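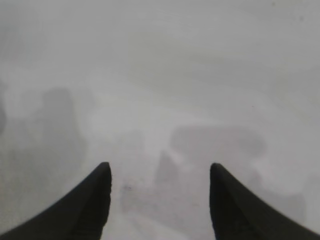 ¿Por qué se apelmaza la masa madre cuando hace frío? Las levaduras trabajan mucho más despacio y el gas tarda en formarse, así que la miga queda cerrada.

Inicio Proyectos Alumnos Contacto

Esa fue mi pregunta de mayo, y me salió bastante pan feo, la verdad. Hice 11 hogazas con harina Araya, todas con 90 gramos de masa madre, unas en la despensa y otras junto al horno (¡mi madre ya no quería ver más pan!).
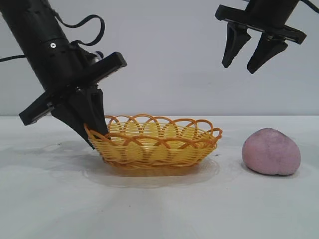

Las de la despensa apenas crecieron en toda la tarde. La mejor pesó 428 gramos y tenía unos agujeros preciosos. Me falta repetirlo con centeno.

Comentarios
Meron Derese: ¿Probaste con agua tibia?
Burnden: ¡Quiero la receta!

Usamos cookies para mejorar tu visita. Aceptar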